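Bunwood Residents' Bulletin
Friday, October 31, 2025
By Jerome Abella

Search the bulletin Enter keyword Go

Bedding: what to check before the heating season

The furnished units at Bunwood are due for their bedding review in January. Residents who want a replacement mattress pad or a cushion cover should file the request before then, using the form at the Plalum desk. Last year's round covered 26 units and left several late requests unfilled.

Quilted pads come first. Lay the pad flat on the bed and look along the stitching. A broken thread in a diamond or zigzag pattern lets the fill move toward the edges, and a machine wash makes it worse. Small breaks can be closed by hand with polyester thread. If the fill has already bunched, put the pad on the replacement list.
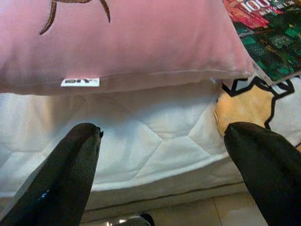 Brushed and velvety covers need a different routine. Turn them inside out, close the zipper if there is one, and wash cold on a low spin. Embroidery should face inward for the whole cycle — raised thread snags on zippers and drum edges. Do not iron over it. A sewn-in side tag can stay on, but check the seam next to it, where the stitches tend to pull first.

Magazines and books should come off the bed before the pad is stripped. Cover ink can transfer to white fabric under pressure, and the stain remover in the laundry room does not lift it.

The Kurkisau laundry room has two large-drum machines suitable for full-size pads. Drying takes two cycles on medium. Repair thread and needles are in the drawer under the folding table.

Recent items
Radiator valves: second round of checks
Bognár storage lockers reopen
Laundry room hours, winter schedule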